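Chapter 2
Clear Plastics in the Home

Most kitchens hold more clear plastic than their owners think. When Rodica Marinescu went through the shelves of a house in Ositz for this book, she listed 146 pieces, from storage lids to measuring spoons. Few were the same kind of plastic, and many had lost the shine they had when new.

This chapter deals with small pieces that have no lid and no moving parts -- cups, funnels, scoops and the like. They are easy to overlook on a pale surface. A clear cup lying on a cream tabletop shows up mainly as a rim and a faint frosted patch, and a small funnel on its side is not much easier to find.

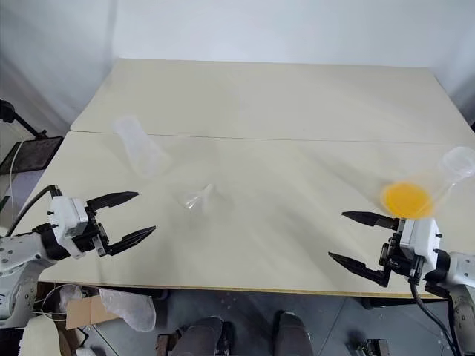

2.1 Why Clear Things Are Hard to See

We see an object when the light coming from it differs from the light coming from whatever is behind it. Clear plastic lets most light through, so the color of the table comes through too. What remains is the edge, where the light bends, and any bright spot where a lamp or window is reflected.

Scratches change this. A worn cup scatters light in all directions and looks cloudy -- the word used in this book is "hazed." Section 2.2 explains how to tell haze from a film of hard water, which can be removed with vinegar.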